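Lost keys at Takitz depot: what we're doing

22nd February. I'm Izzati Pillai, I look after security at Serent, and I'd rather you heard it from me: 188 padlock keys have gone from our Takitz depot (yes, really). Police are on it, and we've changed every lock on the 6 stores there! 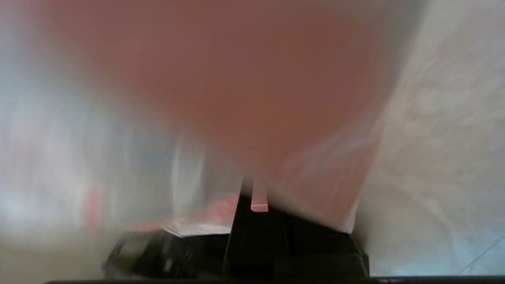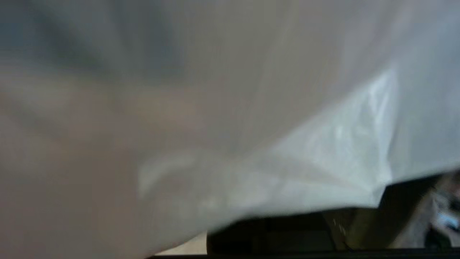
Was anything else stolen?
Only the keys, as far as our stock check shows. If you spot any near Plukum or Demissie, please ring your local police and quote Serent.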